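Flultex Single-Wheel Pitching Machine: Review After One Preseason

The Flultex is a single-wheel pitching machine for baseball, sold for home cages and youth teams. It lists at $548 with the tripod, a power cord and a hex key. The ball feeder is extra. I bought mine in March and set it up in the indoor cage at Zinddale, where our 13U group has the back lane until the outdoor fields open. Everything below comes from a log of 1000 pitches, all thrown at full regulation distance for the age group, apart from one short session noted under Accuracy.

Assembly

The motor head ships attached to its bracket. The three legs slide into sockets in the base casting and lock with pins. The pins are a snug fit and one needed a tap with a mallet. Total weight assembled is 44 pounds, most of it above the pivot, so the machine wants to tip backward when the legs are set on a slope. On turf over concrete it was steady. On the dirt apron outside the cage I had to stake the rear leg.

The manual covers assembly in one page of drawings. It does not give a torque value for the two bolts that hold the throwing plate. I tightened them by feel and checked them at every session. They backed off slightly during the first 330 pitches and then held, after I added thread locker. Flultex should either publish a value or apply the compound at the factory.

Speed

The dial is marked 1 through 10 with no units. A chart in the manual converts dial numbers to miles per hour, and the chart is optimistic. Measured with a Stunel radar gun behind the net, every setting from 4 up came in slower than printed. The gap was small at 4 and grew toward the top. At 10 the machine was four miles per hour short of the chart.

This does not matter much in use. What matters is whether a given setting repeats, and it does. With the same balls and a warm motor, speed at setting 6 stayed within one mile per hour for a full bucket. The first few balls after a cold start run slow. I throw those into the net before a hitter steps in.

Recovery time between balls is the weaker point. A ball takes speed out of the wheel, and the motor needs several seconds to bring it back. Feed too quickly and the next pitch drops low. Pascal Kohlhase, who feeds for us most evenings, settled on a count of six. A hitter working on timing will not mind the wait. A coach trying to get twelve players through in an hour might.

Accuracy

I hung a strike zone target from the top cable and recorded each ball as in or out. Results depended almost entirely on the ball.

Dimpled machine balls: good. Nearly all misses were vertical, by a ball width or less. Side to side, the machine is very consistent for a single-wheel design.

New leather balls: acceptable, provided the seams are loaded the same way every time. The manual says seam position has little effect. It has a clear effect. Loading across the seams on one ball and along them on the next moved the pitch by half the plate.

Used leather balls: poor. Scuffed covers slip on the wheel, and a few sailed over the hitter's head. We stopped using them with anyone in the box. Barrett Ostrowski ran a session at shorter distance with the same worn balls and had the same trouble, so distance is not the cause.

Pitch types

The head rotates and locks at marked positions for a fastball and for curves to either side. The curve is real but loopy, closer to what our players see from other 13-year-olds than from a high school arm. Changing position takes less than a minute, and the aim has to be reset afterward. Mixing pitches within one at-bat is not practical.

Noise and power

It is loud. The motor itself is tolerable, but the bracket buzzes at settings 7 and 8 and quiets down again at 9. A strip of rubber between bracket and base removed most of it. The cord is too short for any cage I know of, so budget for a heavy extension. On a thin household cord the wheel was visibly slow to recover.

Wear

The wheel shows light glazing where the ball makes contact. I cleaned it twice with a damp rag, as instructed, and grip came back. The release chute has a groove starting on the left side. It has not changed the flight of the ball so far. Replacement wheels are listed in the parts catalog, replacement chutes are not.

Compared with the Oosthuizen

The club's older machine is a two-wheel Oosthuizen. It recovers faster, throws a sharper curve and handles worn balls better. It also costs far more, takes two people to move and has a second wheel to keep in balance. Paraskevi Katsaros, who coaches the older group, tried the Flultex for one evening and went back to the Oosthuizen. For her hitters that is the right decision. For mine, the Flultex does enough.

Verdict

Recommended for one lane, one hitter at a time, with dimpled balls. Not recommended for large groups or for anyone who plans to feed it game balls out of the bottom of the bag. I would pay a little more for a longer cord and a dial marked in real units. I will add outdoor numbers once we are off the turf, including a check of the chute and a second radar pass at settings 4 through 10. 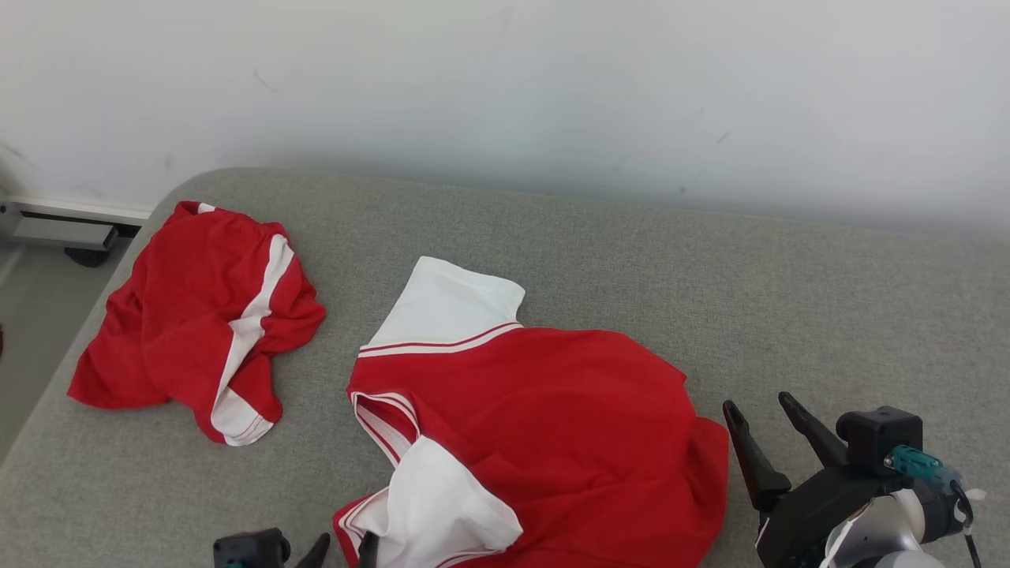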